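Last revised 9 July 2025. Applies to all Flurkura counter pickup and locker orders placed through the Skastbridge store.

# Pickup Orders: Frequently Asked Questions

## Placing and changing an order

**What is the minimum order for pickup?**

There is no minimum. Orders with more than 400 line items must be split, as the order system rejects anything longer.

**How late can I change an order?**

Changes are accepted until the order status reads "Picking." After that, items can be removed at the counter but not added. A removed item is refunded to the original payment method.

**Can I set substitutions per item?**

Yes. Open the item in the cart and select "Same size only," "Any brand" or "No substitute." The account-level setting applies to items with no selection. Substitutes are charged at the lower of the two shelf prices.

**Why did the total change after I checked out?**

Items sold by weight are priced when picked. The card authorization is set higher than the estimate and is replaced by the final charge when the order closes.

## Packing

**How are orders packed?**

Dry goods go in paper bags. Chilled and frozen items are held separately and bagged when you arrive. Cleaning products are never packed with food. Each bag is limited to 8 kg, including glass.

**Can I have my order packed in my own bags?**

At the counter, yes. Locker orders are packed before you arrive, so this option is not available for them.

**Is there a bag charge?**

The charge is per bag used and appears as a separate line on the receipt. It is not refunded if you leave the bags behind.

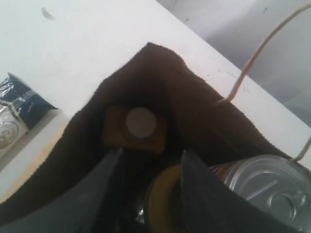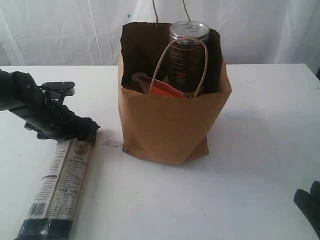 Nkechi Anozie

**Can paper bags be returned for reuse?**

No. Put them in household paper recycling if they are clean. Bags with grease or food residue go in general waste or, where the local collection allows it, in food waste.

## Collecting

**What do I need to bring?**

The pickup code from the confirmation message. Age-restricted items also require photo ID from the person collecting, even if that person did not place the order.

**How long is an order held?**

Counter orders are held until closing time on the day selected. Locker orders are held for 2 hours from the start of the slot. Uncollected orders are canceled and refunded less the handling fee shown at checkout.

**The locker did not open. What should I do?**

Enter the code again, including the leading zero if there is one. If the display shows "Door fault," press Help on the keypad and wait for staff. Do not pull on the door; the latch will not reset under load.

**Where are the lockers?**

On the Mayrhofer side of the building, next to the short-stay parking spaces. Counter pickup uses the main entrance.

## Problems with an order

**How do I report a missing or damaged item?**

Use "Report an item" in the order history. Attach a photo for damaged goods. Chilled items must be reported on the day of collection.

**Will my old loyalty points carry over?**

Points earned under Skutilix remain valid through the end of September. Balances under 500 points cannot be redeemed for pickup orders but can be used at the register.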